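**December 11, 2024**

The consular liaison office opened at the usual hour. The revised entry rules for Tonden were the main business of the morning. Travelers must now hold an approved authorization before boarding, and the airline desk may refuse anyone who cannot show one. The fee remains 87 for a single entry and 500 for the annual permit.

Some 800 applications have come in from the Unden counter since October. Of the files reviewed today, 19 were returned to the applicants, most of them for a passport with less than six months of validity. Two lacked a return ticket. The El Idrissi travel agency was reminded in writing that group bookings require a separate form for each traveler, including children.

Barbara Kozłowski met with the Dineo branch in the afternoon regarding transit passengers. It was agreed that those who stay inside the terminal will need no authorization, and that those who change airports will be treated as entering the country. The notice to carriers is to be reworded accordingly and posted at both counters by Friday.

The printed checklist still shows the old processing time and must be withdrawn.
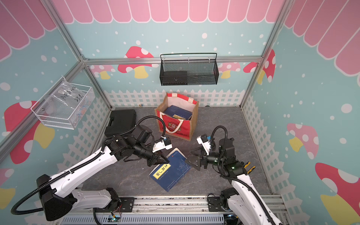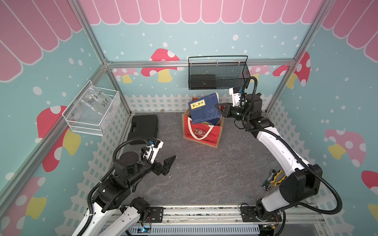

*Mushroom-patterned walls in both views; the red bag and blue book are in both.*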